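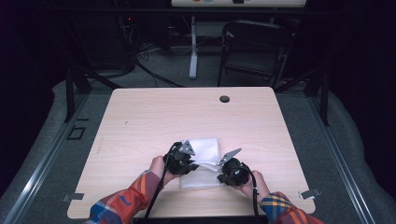
Home Hand Grippers Fingers and Pads Cables Support Cart

Keden Pair: Hand-Held Grippers for Two-Handed Work

The Keden Pair is a matched left and right set of hand-held grippers for people who want to show a robot how a job is done by doing the job themselves. You hold one in each hand, you squeeze, the fingers close, and everything you do gets recorded through the cable. We have been making them at Flarketti for a good while now, and this page covers the version we currently ship, along with what we learned when we sat down and compared it with our older Clegg grippers over a long run of cloth folding.

If you're new to all this, please don't be put off by the length of the page! We like to write down what we know, and most of the phone calls we get are from people who wanted one more detail before ordering.

What the Pair is good at

Cloth, mostly. Plenty of grippers will pick up a block or a cup, and if blocks and cups are all you have, the Clegg will do you fine and save you some money. Cloth is where the differences start to show. A folded cloth lying flat on a table gives you very little to get hold of, and the corner you want is usually sitting right on top of another corner you don't want. With the Pair you can bring the two sets of fingertips in to face each other, take the same corner from both sides, and lift it a little to see what you've caught before you commit to the fold.

The triangular finger plates are a big part of this. They are gray metal, wide toward the body and narrow toward the tip, so you keep a decent view of the tip even with both hands crowded over the same few inches of fabric. Our first fingers were the same width all the way along, and two people in the shop complained within an hour that they couldn't see what they were pinching. They were right.

The body is black and compact, and the cable leaves each gripper on its way back past your wrist. Long sleeves are fine. We do suggest buttoning the cuffs, as a loose cuff can ride up against the cable when you reach across your body.

How we compared them

Pauline Mellor ran the comparison for us, and she is a patient woman. She set up a square table with rounded corners, put a plain white cloth on it, and had each person in the shop fold it with the Clegg, then with the Keden Pair, then with the Pair again using the padded fingers. The whole thing came to 400 folds. The cloth was the same kind throughout, and it was shaken out and laid down fresh before each set so that old creases wouldn't help anyone along.

She wrote down three things each time: whether the person got the corner on the first try, whether they picked up a second layer by mistake, and whether they had to stop and look under their own hands. That last one sounds silly, but it matters a great deal if there is a camera up near your head, because when you duck down to look, the camera goes with you and the recording gets harder to use.

The Pair came out ahead on first tries and well ahead on the ducking. On picking up a second layer by mistake there was very little in it, and we would be fibbing if we told you otherwise. Two layers of thin cotton are hard to tell apart with any gripper we have tried, ours included, and practice seemed to help more than equipment did.

The padded fingers surprised us. We expected everyone to love them, and for thick towels they did. On thin cloth several people found the pads a touch grabby, so that when they opened the fingers the cloth came along for the ride. We now ship the Pair with plain metal fingers fitted and the pads in a bag, and you can decide for yourself.

Controllers

You can run the Pair from either of two controllers. The Gereo 2 is the small one. It takes both grippers, keeps the left and right recordings lined up in time, and has a single button on the front for start and stop. For one person at one table it is all you need.

The Gereo 4 takes four grippers, so two people can work across from each other, or you can leave a set of Cleggs plugged in beside your Pair and switch between them without crawling around behind a rack. (We did a lot of crawling before the 4 came along.) It also accepts a camera trigger, which the smaller one does not. If you think you may add a camera later, please do consider starting with the 4. We can take a Gereo 2 back in part exchange, but only in good condition and only with its power supply, and it's surprising how many come back without one.

The same recordings open in the same software whichever controller you buy, so nothing you collect on the smaller one is wasted if you move up.

Setting up your table

A pale, plain tabletop works well with the finger plates, and it's easy on the eyes over a long afternoon. We like a wood-grain top for the simple reason that bare white tables make white cloth hard to see on the recording. Clip or clamp the table so that it can't creep while you work. A table that has wandered an inch over the course of a morning will give you a puzzling set of data and a bad mood.

Leave slack in both cables. Sit or stand where you plan to work, reach to the far edge of the table with each hand, and check that neither cable pulls. Then cross your hands, left over right and right over left, and check again. If you feel a tug, the longer cable is the answer, and it costs very little.

Start with the fingers open and nothing in them when you press the button. The Gereo reads that first moment as fully open, and if you happen to be holding the cloth at the time, every reading after it will be off. You can fix it later in the software, but it's a fiddly job.

Comfort

Tracey Tindall, who builds most of the Pairs we ship, reshaped the grip after the Clegg because her own hands got tired holding it. The new one lets you hold it lower and closer to the palm. Most people can work for a good stretch before they want a break, though we'd encourage you to take the break anyway. Tired hands make sloppy folds, and whoever is training on your recordings will get the sloppy folds too.

The finger spring can be set to light, medium or firm with the key in the box. It leaves us on medium. Please set both hands the same, at least to begin with. We had one customer who couldn't work out why his left hand always let go early, and it came down to a firm spring on one side.

What's in the box

One left gripper and one right gripper
Plain metal finger plates, fitted
Padded fingers, bagged
Two standard cables
Spring key
Printed setup sheet

Controllers and long cables are sold separately. Spare finger plates can be ordered singly or by the pair, and you'll want to tell us which hand, as the mounting holes are not the same.

Care

Wipe the plates with a dry cloth at the end of the day. Lint collects at the hinge, more than you would think, and a soft brush will shift it. Don't oil the hinge. Oil finds its way down to the tip sooner or later and then onto your cloth, and after that you have two things to clean.

We suggest a checkup after 1,000 hours of use. Send the Pair to us with the cables attached and we'll look over the springs, the hinge and the cable exits, and replace whatever needs it. Turnaround is normally a week, a bit longer in August when half the shop is away.

Trying before you buy

We keep a loan set of both the Keden Pair and the Clegg, with a Gereo 4 so that you can run them side by side as Pauline did. Loans are for two weeks and you pay the shipping both ways. Please use your own cloth, your own table and your own people, and keep notes as you go. If you prefer the Clegg at the end of it, we'll happily sell you the Clegg.

To book the loan set or ask a question, write to Tracey through the Support page and tell her what you plan to fold, pick up or put away. The more she knows about the job, the better she can match you up with fingers and a spring setting before the box goes out.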